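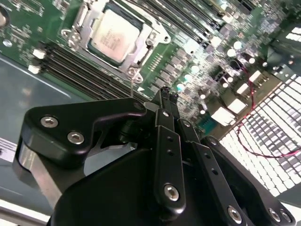
Figure 1. Server motherboard with processor socket and memory slots.

4. Keeping and replacing servers in small offices

4.1 Background to the survey

Section 3 looked at what small offices spend on computing each year. This section takes up a narrower question: how an office that owns its own server decides when to stop using it. The main parts in question are the board, the processor and the memory (Figure 1). Disks and power supplies are left out of most of the analysis. Nearly every office treats them as items that wear out, and replacing one does not usually lead anyone to think about the age of the machine as a whole.

The survey went to small offices in the Sultanell district. We received 398 usable replies. An office was included if it owned at least one server, kept it on its own premises and paid for its upkeep from its own budget. Offices that rented all their computing from outside were left out, as were branches of larger firms where the decision was made elsewhere. Accountants, dental practices, property managers and print shops made up most of the sample. There were also a few schools and a seed merchant with two locations, which we treated as a single office.

Respondents were asked for the year in which the server was bought, whether it had been bought new, and what would have to happen before they replaced it. The last question was open. Anoma Munshi read all the answers and grouped them, and a second reader then grouped them again without seeing the first set of codes. Where the two disagreed, the answer was discussed and placed in a single group. Answers that could not be placed were coded as "other" and are not used below.

4.2 Stated reasons for replacement

The most common stated reason was failure. Respondents wrote that they would replace the server "when it dies" or "when it won't come back up," and many wrote nothing more than that. The second reason was software. An accounting package or a patient records system had announced that it would stop supporting the operating system on the server, and the office expected to change the hardware at the same time. The third was advice from an outside technician. Energy cost was mentioned less often than we had expected, even by offices that complained about their electric bills elsewhere in the form.

Few respondents gave age alone as a reason. Several stated an age at which a server "should" be replaced and then gave a purchase year showing that their own machine was already past it. We did not ask them to explain the difference. In the interviews, which are described in 4.4, it came up without prompting, and the usual explanation was that the rule had come from a salesperson or a trade magazine and had never been adopted by the office.

Offices that had bought their server secondhand answered differently. They were more likely to name a particular part whose failure they would accept and repair, and more likely to have a spare on the shelf. Memory was the part most often kept as a spare. Processors were rarely kept, and whole boards almost never. One print shop owner wrote that if the board failed she would buy the same model of server again from the same dealer and move the disks across, and that she had already checked the price. 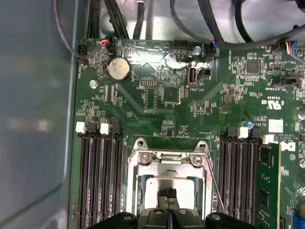

Figure 2. Server motherboard in its chassis, with memory slots on both sides of the processor socket.

4.3 Service records

Stated reasons are a weak guide to what people do. To check them, we used the service records of Tevar, a repair firm that covers most of the district. Tevar gave us 200 closed job sheets with customer names removed. Each sheet lists the complaint as the customer reported it, the part found to be at fault, the work done and whether the customer later retired the machine. The sheets could not be matched to survey replies, so the two sources are compared only in general terms.

The records show that outright failure seldom ends the life of a server. When a disk or a power supply failed, the customer nearly always paid for the repair and kept the machine. When memory was at fault, the module was replaced, usually on the same visit. Board faults were the exception. A board costs more than the other parts, takes longer to fit, and may be hard to find for an older model. Most customers with a board fault asked for a price, and many of them then asked for a price on a new server as well.

Processor faults were rare in the sheets. Work at the processor socket was recorded mainly in two situations: the technician had moved a processor from a failed board to a replacement, or the heat sink had been taken off for cleaning and refitting. The sheets do not always separate these, and a few say only "reseated CPU." We coded such entries as maintenance.

The retirement dates on the sheets cluster around software changes. This agrees with the second reason given in the survey and does not agree well with the first. An office that says it will wait for failure often replaces a working machine when its main program moves to a new version. The old server may then stay plugged in for a year or more as a place to keep old files. Technicians at Tevar call this "parking" the machine, and we use the word in the same sense in Section 5.

4.4 Interviews

We interviewed the person responsible for the server at 9 offices. In most cases this was the owner or the office manager, and in one it was a bookkeeper who had taken over the job when a colleague left. Interviews were held on site in May and followed the same list of topics.

Two of the offices are worth describing separately. Ranasinghe, a property management firm, keeps a written log of every fault and every part replaced. The office manager could say when each memory module had been bought and from whom. Sallach, a dental practice, had no log and no clear record of when the server was purchased. The survey form had been filled in from memory, and an invoice found during the interview showed that the year given was wrong. We corrected the entry. The case suggests that other purchase years in the survey may also be wrong, and the ages reported in Section 3 should be read with this in mind.

The log at Ranasinghe had little effect on the decision to replace. Asked what would lead the firm to buy a new server, the manager gave the same answer as Sallach: a notice from the software supplier. The log was used mainly for insurance and for checking the technician's bills.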